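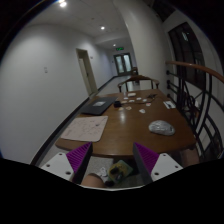 Emlyn Humphreys writes that the 1931 station register should not be treated as the founding document of the Huttunen observatory, and asks that the notebook be corrected before the history page goes to print. The register, in Humphreys's reading, was started when the instruments moved to the upper building. An earlier book must have existed, as the first page carries forward a clock correction from "the old volume" without repeating how it was obtained.

Jan 18, 2018

The objection is accepted. The earlier entry in this notebook gave the register as the first record kept at the site, and that wording has been struck out. The history page will say "the earliest surviving register" until the old volume is found or shown to be lost.

Work today was confined to the seismogram archive in the Tutel building. The purpose was to match the smoked-paper records with the entries in the register, so that the scanning group may begin with sheets whose dates are certain.

Box 31 was opened first. It holds 116 sheets, of which 83 could be matched by date and by drum number. The remaining 33 have a drum number only. Most of these appear to come from the months when the time marks failed, and the register for that period is thin. They have been placed in a separate folder, marked "undated, box 31", and should not be renumbered by anyone until the weather books have been checked.

Handling: the varnish on the older sheets is brittle along the fold. Two sheets had stuck together at the upper corner and were left as they were. Please do not attempt to part them with the bone folder. Lenutow has been asked for advice on humidity treatment, and their answer is expected in February.

The catalog number on the lid of the box is 1,123. The typed inventory gives the same number to a box of magnetic declination curves. Both cannot be right. The inventory was retyped at least once, and the carbon copy in the director's files may show the original numbering. Until that is settled, cite the box by its shelf position and not by its catalog number.

Note on the building names. The papers use "Evaslow" in two senses: for the small magnetic hut on the north slope, and later for the whole group of buildings after the hut had been taken down. The change seems to fall between the second and third annual reports, although neither report mentions it. Anyone quoting from the letters should check the date before deciding which is meant. The draft map for the history page places the hut too far east and needs to be redrawn from the survey plan. The plan is in drawer four, under the geological sheets.

Further to the Humphreys letter: it also questions the claim that the first seismograph ran without a break through its first winter. The register supports the doubt. There is a gap of nine days with the remark "pier wet, drum stopped", in a different hand from the entries on either side. The claim comes from an anniversary speech and has been copied into every later account, including ours. It will be removed.

To be done:
Check the weather books against the undated sheets.
Find the carbon copy of the inventory.
Write to the district land office about the deed for the upper building. The deed should give the date of the move.
Redraw the map with the hut in its correct place.
Send Humphreys a copy of the first register page, both sides - the reverse has pencil figures that may be part of the clock correction.

The pencil figures were copied out this afternoon and are on the loose sheet tucked in at the back of this book. Three of them are hard to read. The second column looks like seconds of time, but it does not add up to the total written beneath it. A second reader should go over the column before the copy is sent.

Key to the Tutel archive returned to the front office.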